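Hi all, and thanks for bearing with me while I got this one written up. It covers the line boring side of the rebuild program at the Ciltstead shop, so if you only read one part, skip down to the spindle bit, because that's where your money has been going.

## Where we left it last time

You'll remember that the last report ended with the old Custer machine in pieces on the shop floor and me promising you it would be cutting again by spring. Well, it's cutting! It isn't cutting everything we wanted it to cut, and I'll get to that, but the bed is scraped, the column is back up, and the table travels its full length without the hitch we used to feel near the end. I ran it by hand for most of a Tuesday before I let anyone put power to it, and I'm glad I did (there was a wiper in backwards, which was my own doing).

The bed took longer than the plan said. We had it down for 37 working days against the 25 I gave you, and most of the overrun was waiting on the way covers. Surier had quoted us a standard set, then came back and said the Custer's ways are wider than anything they stock, so the covers had to be made up special. They're good covers. I just wish I'd sent the measurements over before I ordered and saved us all the back and forth.

## The spindle

Okay, so this is the big one. When we pulled the spindle we expected tired bearings and we got tired bearings, plus a taper that somebody years ago had cleaned up with what I can only guess was a hand grinder. You could feel the step in it with a fingernail. I got two opinions. One was to sleeve it, and the other was to send the whole thing to Tudose and have the taper reground and the bearing seats built back up and ground to size.

We went with Tudose. It was the more expensive choice and I know I called you in a bit of a panic over it, so thank you for picking up and for saying yes as fast as you did. The spindle came back looking better than I've ever seen it. With the new bearings in, it runs quiet all the way up to 1,000 rpm, and the housing stays cool enough to rest your hand on after a full morning. Before the rebuild we didn't dare take it past 600.

First real job on it was a set of loader arms from a local contractor, pin bores worn egg-shaped, the usual story. We welded them up, bored them, and they went together with the new bushings on the first try. The contractor has since sent us two excavator booms, which I'm choosing to read as a compliment.
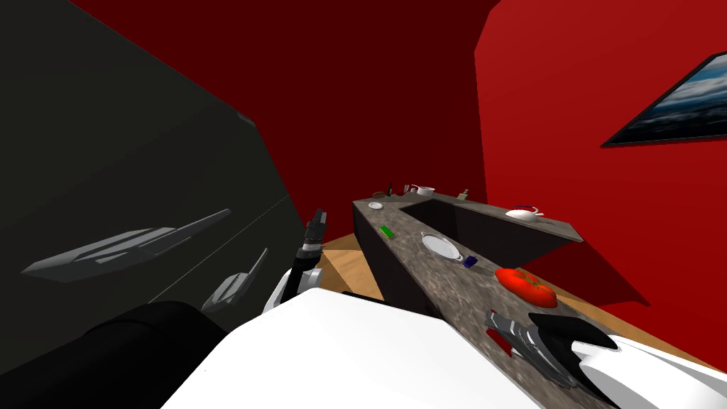

Ciltstead, April

I wanted to put down the hours properly this time, as you asked. The machine has logged 1,041 spindle hours since it went back into service. That's a bigger number than I expected, and it's because we've been running a short evening shift to clear the backlog of bucket and boom work that piled up while it was apart. The evening shift was never in the original plan, but the wages for it come out of the job income and haven't touched the grant.

What's on the books right now:

- Loader arms and buckets, steady, more than we can take in some weeks
- Excavator booms, the two I mentioned plus one more waiting on a parts decision from the owner
- Grader circle repairs, slow to come in and slow to do, but they pay well
- Crusher frames, on hold until the outboard support is sorted (see below)

## What's not working yet

The outboard support. I was hopeful about this one and I was wrong. The bearing block at the far end of the bar is fine on short setups, but when we stretch the bar out for a crusher frame we get chatter, and the finish on the far bore looks like a washboard. I've tried a slower feed, a sharper insert, a different insert, and a lot of muttering. The block itself needs to be stiffer, and I think the foot it bolts to needs to be wider as well.

I've drawn up a new block and foot and asked Surier for a casting price. If it comes in where I hope, it fits inside what's left of the parts line. If it doesn't, I'd like to weld one up out of heavy plate and have it stress relieved, and that would be cheaper but would eat a couple of weeks of my time. Either way I'd like to make the call before the end of next month so the crusher people don't give up on us.

The digital readout is the other sore spot. The long axis reads fine. The vertical one drifts if the shop gets warm in the afternoon, and we've gone back to checking it with a dial indicator before every finish pass. It's a nuisance more than anything. The supplier thinks it's the scale mounting, and they're sending a new bracket under warranty.

## Money

The short version is that we're a little over on the spindle, under on electrical, and close to even once you put them together. Electrical came in low because the old motor tested good and I didn't have to replace it. The way covers were more than budgeted, but I'd padded that line, so no harm done. I've put the receipts in the shared folder, sorted by month, with the Tudose invoice at the top where you can find it without digging.

One thing I'd like your okay on: there's an unspent bit in the training line. We'd set it aside for an outside course on portable line boring, and the course was canceled. I'd like to spend it on a set of practice blocks and some extra bar stock so the two newer people in the shop can learn setups on scrap instead of on a customer's boom. They've both come along really well, and one of them did the last loader bucket start to finish with me just hanging around drinking coffee.

## What comes next

Between now and the next report I'm planning to finish the outboard support, get the readout bracket on, and put a proper guard around the drive end (the plywood one is doing its job but it's ugly and it rattles). I'd also like to get the machine re-leveled now that the floor has had some weight on it for a while. I checked it last week and one corner is down slightly, nothing scary, but I'd like to fix it before the crusher frames start.

If you want to come by and see it run, mornings are best, any time before eleven. Wear boots you don't care about, and give me a day's warning so I can move my truck out of the loading door. And please let me know on the training money when you get a chance, as the bar stock price I have is only good for a couple more weeks.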